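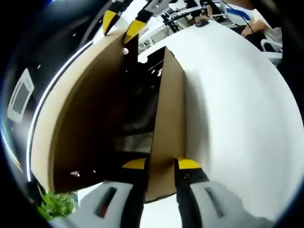 Both grippers on one carton, yellow tips at the edges.

Box Work With Hand-Held Grippers: Our Favorite Tips

If you're teaching a robot to handle boxes by doing the job yourself with a pair of grippers, welcome! Cardboard is a great first material. It's cheap, it's everywhere, and it bends just enough to teach you good habits fast. These tips come from the bench at Rundia, where a normal Saturday means 70 takes before lunch (and a lot of tape).

Clear the table first
Put away scissors, loose tape and anything else that isn't part of the task. Leave yourself room for both elbows. A matte white top is lovely to work on, and brown cardboard stands out on it beautifully.

Steady with one, work with the other
Pick a holding hand and stick with it for the whole batch. Close the holding gripper on the lower part of the carton, then bring the second one in from the side or from above. Squeeze only until the walls start to give, then back off a hair. If the carton creeps across the table, your holding grip is too high.

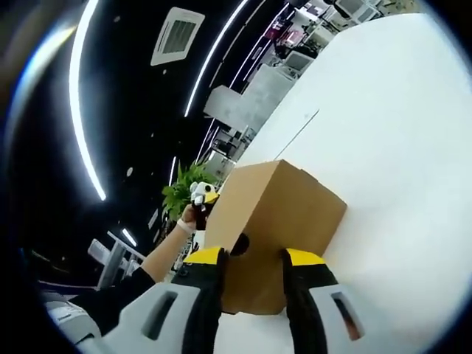 Slow down for the last inch
Everybody rushes the approach! Come in at a relaxed pace, pause for a beat with the tips open, then close. Your takes will look so much more alike, and the robot has a much easier time learning from them. Same thing when you let go: open, pause, lift straight away.

Flat pieces need two angles
A strip lying flat on the table is the hardest thing we do, and also the most fun once it clicks. Line the tips up on either side of the strip before you go down. If you need both ends, take the near one first and let the far hand follow.

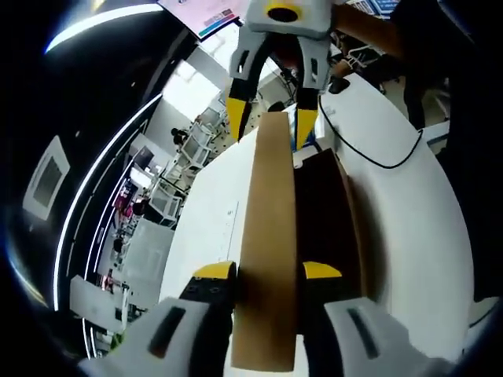
Then lift both ends together, keeping your wrists level so the piece doesn't twist. We practice this for 15 minutes before saving a single take, and it pays off every time. On our Plodinik job we kept 421 takes of nothing but flat pieces, and the good ones nearly all came after a proper warm-up.

Packing a box
Big things go in first, small things fill the gaps. Hold tall, narrow cartons upright and keep them upright until they're over the spot where you want them. Watch that your two hands don't cross over the opening. And do change the layout now and then: turn the box a little, swap the order, start from the other side.
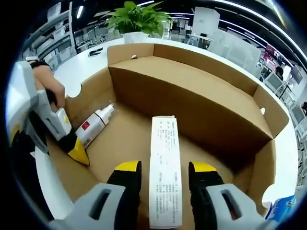 How many takes should I do before a break?
Stop after 40. Tired hands get jerky, so shake them out, get a drink and come back fresh.

Fold the used cartons flat when you're done and keep the ones with soft corners for practice.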